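Cable faults deserve a place in the failure log

In April our two-arm cell at Nalham dropped a handover 48 times in 681 attempts. The Furnwood team spent nearly three shifts retuning grip force before Helmi Lahtinen opened the joint logs and found a brief loss of signal from one wrist module, always with the elbow close to full bend. The cause was a worn connector. The policy had been blamed for a wiring fault.

Toy sorting with both arms, Nalham cell. 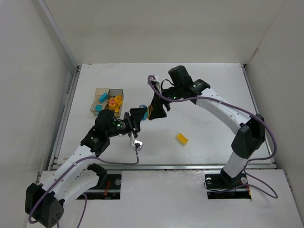
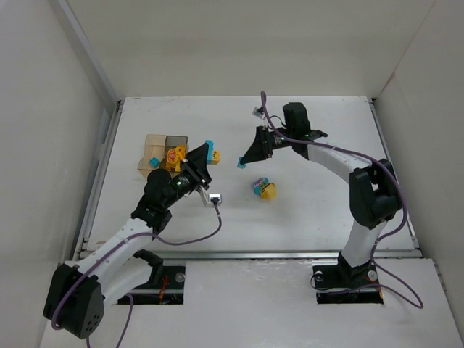 My objection is to how we recorded it. Our log has codes for missed grasps, slips and collisions. It has none for intermittent signal, so all 48 events went in as slips, and anyone reading the totals would have ordered new finger pads.

Segers, who run a similar cell at Eten, replace wrist cables every 2,000 cycles whether or not they look worn. I think that interval is too short for light work, but a fixed interval is better than ours, which was none. I would add a dropout code, log joint angle with each event, and flex every cable through its full range by hand at the start of a shift. Retuning should wait until those checks are signed off.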